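Re: [kolano-users] planner clips the rim of a wire basket

From: Danica Dervishi
To: kolano-users

Radomir Radulović wrote:
> We get clean approaches to the rack and then the planner goes
> straight through the top edge. Raising the voxel resolution made
> it slower and no better. Is anyone treating mesh as solid?

Hi Radomir, hi all,

Yes, we are, and it helped a lot! The trouble with wire mesh is that depth goes right through the gaps and comes back with the wall, so our occupancy map ended up full of holes and the planner was quite happy to use them. I gave up on sensing the thing and wrote a box model for it instead — five thin slabs, tall at the back, low at the front, sloping on the sides. It lives in the scene file next to the table.

One thing I missed for ages was the cable. In the view below it loops out from the top of the arm and hangs over above the rim, and none of that was in our robot model. I've now got a fat capsule chain standing in for it.
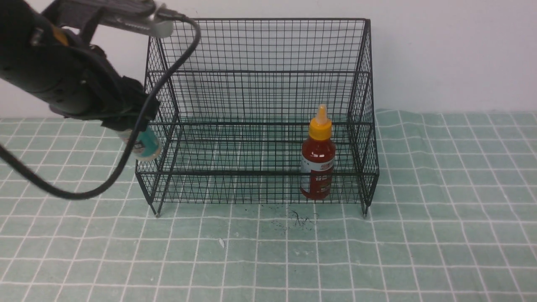 What I changed in the config

Padding on the slabs went to 11 mm, and I capped planning at 300 iterations before it falls back to the lift-and-retry move. Ljubica wanted more iterations, but our Lumov box starts dropping control ticks if I let it run longer (she can argue with me here if she likes).

The wrist camera is its own headache. Near the wall you get views like the next one, mostly blank, with a corner of basket and a wedge of green grid to work from. The depth filter hates it. I mask out the fingers and just hold the last good basket pose when there are fewer than 72 inliers.

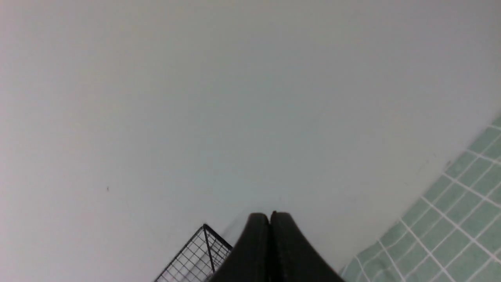
Wrist view, fingers together, basket corner at lower left.

The last piece is the attached object. If you don't add the bottle to the gripper's collision body, the planner only cares about the fingers and the bottom end of the bottle is free to swing into whatever it likes. With a tilted grasp that end sticks out a long way to the side, so I attach a cylinder using the grasp angle from the head camera.

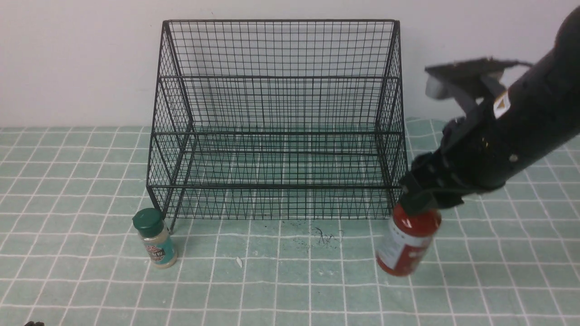
kolano-users Digest, Vol 72, Issue 3

I can send the scene file and the patch for the attach step if you want to try them. The patch is against the July branch, and Vasilis says it won't apply cleanly to anything older. Which solver are you on, by the way?

Danica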